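Soltarero lab gets its first hand-held grippers, and a July deadline for the rest

05/02/2022

The robotics group at Soltarero has started buying! The first round went on hand-held grippers and a tabletop kitchen to use them in, and lab manager Nélida Carrasco could hardly wait to get the boxes open.
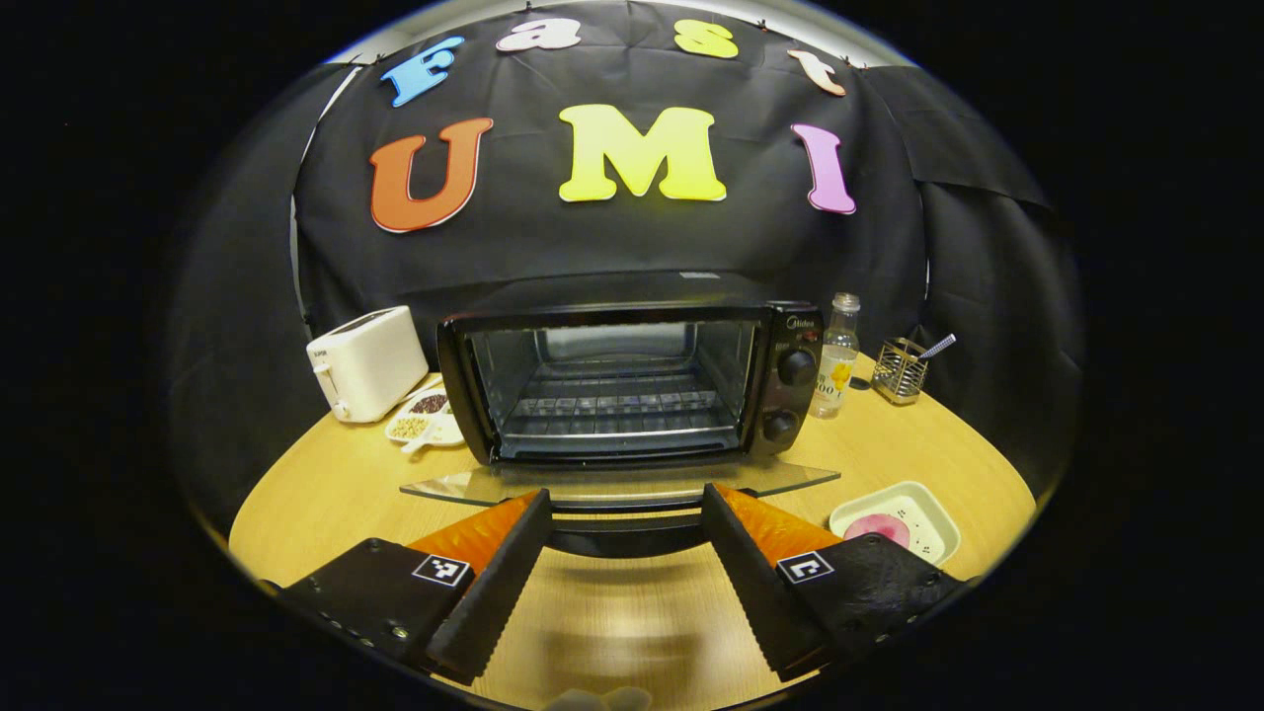

The toaster oven on the kitchen table, between the gripper's fingers.

Carrasco and engineer Kedir Fikre spent most of the winter arguing over what to get first. A robot arm would have eaten nearly the whole budget. Grippers that a person simply holds cost far less, and people can practice kitchen jobs with them right away, so the arm moved to the second round.

The kitchen side was the cheap part (and the fun part, says Fikre, who did the shopping). Appliances and dishes together came to under $1000, with 40 dollars left over for spare trays.

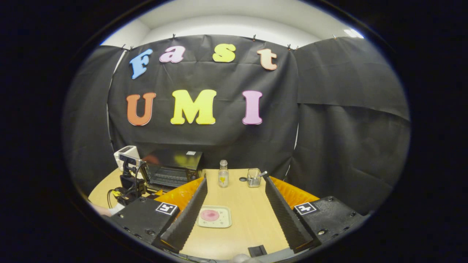

Round two is the big one. Fikre wants 4 more grippers, spare fingers included, and quotes for the arm are due in July. Delivery is listed at 90 days, which would put it on the floor in the fall if the order goes out on time. Carrasco is also setting money aside for repairs, a line the last budget left out completely. Groups in Clondosville that would like a turn with the grippers can write to her at the lab.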